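12th December

Natural dye notebook, batch 84 (madder, again)

Okay, so the Lisovside wool took the colour much better than the last lot! I mordanted it overnight in alum at the usual strength and let it cool in the pot, lid on, and then completely forgot to write down the pH before I tipped it out. Sorry, Reiko. It's the same tap water as October, if that helps anyone.

Madder went in at 5 in the afternoon, chopped and soaked, and I kept the heat low the whole way (the October skeins went brown on me when I let it creep up, and I'm still cross about it). Came out a proper brick red, a bit more orange at the ends where I'd tied it too tight.
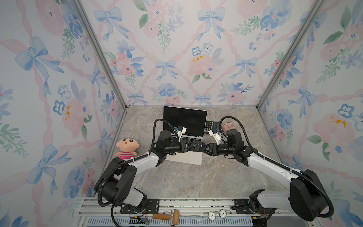 Second skein went into the leftover bath with a pinch of washing soda and that one's my favourite, a soft coral, really even. I've labelled it Felto 2 and hung it by the back door out of the sun.

Still to do: cut a strip off each for the light test, ask Reiko Tsuchiya if she wants the exhaust bath for her silk, and order more alum, we're down to the grey dusty bit at the bottom of the tub. Weld next, I think, if the dried stuff hasn't gone mouldy.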